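Ticket 569: arm stops short of wrapper on clear-the-counter task
Project: student litter sorting, Kundetti club
Opened by: Yasmine Helmy
Assigned: Lech Wysocka
Priority: was High, now Medium (see Latifa's comment)
Status: Open

Opened Feb 24, 2025

Yasmine Helmy wrote:

Since the update the arm does the approach, slows down, and then closes on air. It does it on the candy wrappers far more than on the boxes. Abdelghani says the new detector is at fault and wants to roll back to the August weights. I don't buy it. The detector puts its box on the wrapper every time I look at the overlay. If it can find the thing, the finding isn't the problem.

What I did before opening this:

Restarted the Starngate controller. No change.
Swapped the wrist cable. No change.
Ran the homing routine twice. No change, and it passed both times, so either homing is fine or the homing check is useless.

Wrist view from the run I was watching:

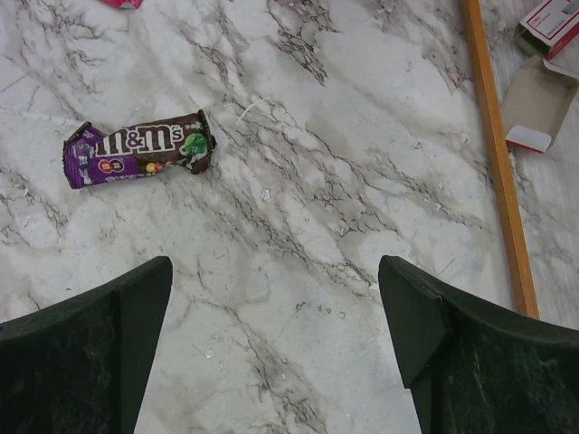 Wrist cam, brown M&M's wrapper, fingers open

Lech Wysocka wrote:

How far off is it when it closes? "Short" could mean three different faults. Also which grasp profile was loaded, and did anybody change the tool offset when the fingers went on? I ask because the offset file has a save on it that I did not make.

Yasmine Helmy wrote:

Profile is "flat_soft". I didn't touch the offset. I can't give you a distance because I was holding the stop button and not a ruler. It looked like a finger width, and it was on the near side, toward the base.

Abdelghani Hamdy wrote:

That was me on the offset file. I opened it to check the units and saved it again without editing. The values are the same as in the printout on the wall.

I still think it's the detector. Marble is a terrible background for this. Dark veins everywhere, and a dark wrapper on top of them. The training set we got from Rorance was shot on plain gray mats. Why would it hold up on a stone pattern?

Lech Wysocka wrote:

Then it should miss in different directions. Yasmine says it always misses toward the base. A confused detector doesn't have a favorite side. I'm not saying the detector is good, I'm saying this ticket isn't evidence that it's bad.

And "the same as the printout" only helps if the printout is for these fingers. Who printed it, and when?

Latifa Younis wrote:

I printed it. It was for the old fingers. Sorry. Nobody told me we were keeping the green ones.

Dropping this to Medium, the demo slot got moved and we have time. Please don't roll back the weights until the offset is ruled out, we'd lose the box results.

Abdelghani Hamdy wrote:

Fine. But rerun it on a yellow packet as well as a brown one before you close anything. If yellow works and brown doesn't, we're back to my theory.

Lech Wysocka wrote:

Measured the fingers against the Kneževič drawing. They don't match the offset in the file, so the file is wrong for this tool. Changed it. Old copy is saved as offset_old, please leave it there.

I am not calling it fixed. The offset error would explain a miss toward the base, but it should have hurt the boxes too, and Yasmine says those mostly work. A box is tall enough to catch with bad numbers, maybe. I'd like somebody to show me that before I believe it.

Yasmine Helmy wrote:

Yellow packet trials set up. Same grasp profile, new offset, speed limit left at 500 in the config like before. I'm pausing above the target each time so we can compare the fingertips with the overlay before it goes down.

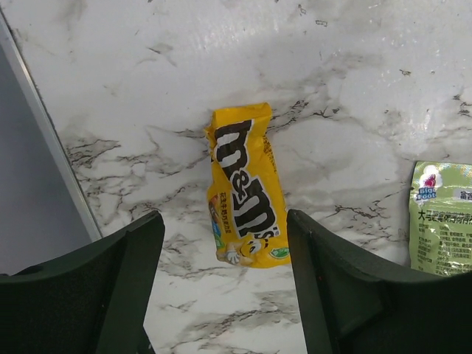
I also want the exposure locked for these. It's on auto now, and the brightness jumps whenever the arm moves over a different part of the counter. Latifa, is there a reason it was left on auto?

Latifa Younis wrote:

It was left on auto because locking it crashed the camera driver last term. Whether it still does, I don't know. Try 1650 in the exposure field and watch the log. If the driver dies, put it back to auto and restart the node, you don't need to reboot the whole machine.

Bouchra Ait Ali wrote:

Reading this as the adviser. Three things have been changed or are about to be changed: the offset, the wrapper color, the exposure. If the next run works you won't know why. Please do brown and yellow with the new offset and auto exposure first. Then put offset_old back and do both again. Exposure goes last, in its own ticket.

Also, "works" needs a definition. A wrapper that gets pinched by one corner and drops on the way to the bin is a fail, even if the gripper reports a closed grasp. The log line at 3555 says "grasp ok" on a run Yasmine has written down as a miss, so I would stop trusting that message.

Lech Wysocka wrote:

Agreed on the message. It only checks motor current, and the fingers pushing on each other look the same to it as fingers holding a wrapper. Opening a separate ticket for that.

Yasmine Helmy wrote:

OK. Exposure stays on auto. I'll post brown and yellow results here by hand, ignoring "grasp ok". Abdelghani is going to watch the stop button so I can measure this time.

Status left at Open.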